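Lock swap or cylinder swap on an old apartment door?
Forum: Locks, Doors and Hardware

11 replies

petrov_k
July 22, 2020
Hello to all. I have moved into an apartment in Dreltgate, second floor, and I have a question about the lock on the entry door. The lock is a mortise type with a euro cylinder, brand Rala, and the landlord says it was installed in the year 2000. I got two keys from him. He does not remember how many were cut before, and there were several tenants before me, so I would like to change it. He agrees, if I pay and if I give him one key.

I asked at two places. The first, a locksmith in Lisdale, told me that I only need a new cylinder and the body of the lock can stay. The second wants to change everything, body, cylinder, handles and strike plate, and his price was 499 with labor. The difference is very big for me. The lock works, but the key must be pulled out a little before it turns. I have learned to do it without thinking.

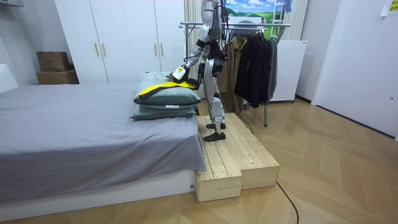 The door itself is solid wood, 4 centimeters thick, and it closes well. There is a small gap on the hinge side in January, the neighbor tells me, when the heating is on. I do not know if this matters. Which of the two locksmiths is right?

hollowground
The first one. If you need to pull the key back before it turns, it is a worn key or a worn cylinder, and both go away with a new cylinder. Did you try the second key? If that one turns normally, your first key is a copy of a copy.

petrov_k
I tried now. The second key is a little better but it does the same thing. Both have no number on them, so I think both are copies.

Sashbolt
Then both were cut from a worn one. Measure the cylinder before you buy anything. You measure from the center of the fixing screw to each end, inside and outside separately. People measure the total length and then come back to the store with the wrong one. The outside end should not stick out more than 2 or 3 mm from the plate, otherwise it can be gripped and snapped.

R. Minhas
I will disagree a little with the others. I did this job for many years with my brother, and a mortise body that is twenty years old has a spring that is also twenty years old. You can put in a beautiful cylinder and half a year later the latch does not return. Then you stand outside with a good key and a door that does not open. I would not pay 499 for it, this is too much, but I would look at the body while the cylinder is out.

hollowground
Springs in those old bodies last longer than the new ones, in my experience. I have one at home that is older than me.

R. Minhas
You have one. I have opened maybe 500 of them. Some are perfect and some are full of paint and graphite and somebody's cooking oil. My point is only that he should look.

petrov_k
Thank you, this is useful. How do I look? I have a screwdriver and patience, but no experience. And what do you mean by cooking oil, is it bad? I will be honest, I put two drops of sunflower oil inside last week, because my grandmother did it this way.

R. Minhas
Please stop with the sunflower oil. It becomes sticky and collects dust. Use dry PTFE spray, a very short push, then put the key in and out several times and wipe it.

To look at the body: keep the door open for the whole job. Take out the long screw in the edge of the door, put the key in, turn it a small amount until the cylinder slides, and pull. After that take off the handles and the two screws of the faceplate. The body comes out with a flat screwdriver behind the plate, slowly. Push the latch with your thumb. It should come back quickly and completely. Put the square bar of the handle in and turn it, and feel if there is sand inside. If it feels good, clean it and put it back.

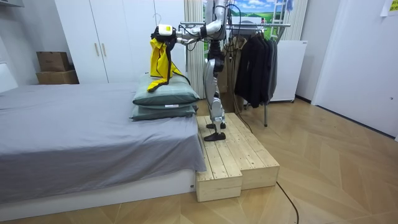

If it does not feel good, measure the distance from the faceplate to the center of the handle hole, and from the handle hole to the center of the cylinder. With these two measures you can buy a body that fits in the same pocket. Do not let anyone cut the door wider unless it is really necessary.

Jessie Moncrieff
Can I ask something related? I have the same kind of lock and I was offered a Qian cylinder with a security card. The man said I can only get copies with the card. Is it worth the extra money in a rental?

Sashbolt
In a rental, ask the landlord first. If he wants to cut a spare and you have the card, you will have an argument. For your own home, yes, I like them.

hollowground
I think the card is mostly a way to sell you expensive keys. A normal six pin cylinder with anti-snap is enough for an apartment.

Sashbolt
It is not only that. Petrov's whole problem is that he does not know how many keys exist. With a card he would know.

hollowground
With a new cylinder he also knows. It comes with sealed keys.

Sashbolt
Until he lends one to somebody.

petrov_k
I did the inspection this morning. The latch returns fast. Inside there was gray dust and a bit of paint on the edge, I cleaned it with a brush. The cylinder is 35 inside and 40 outside, measured from the screw. The outside end stands 4 mm over the plate, so I think I will take 35/35 — or is this too short?

R. Minhas
35/35 would sit 1 mm inside the plate. It works, but check that the key still goes all the way in. With a thicker outside plate you can keep the 35/40, and I prefer this, it also protects the cylinder. Do not tighten the long screw too strongly, or the key becomes heavy to turn.

petrov_k
I will take the thicker plate and 35/40 then. The store in Lisdale has both. I will keep the old cylinder in a drawer, so I can put it back when I move out.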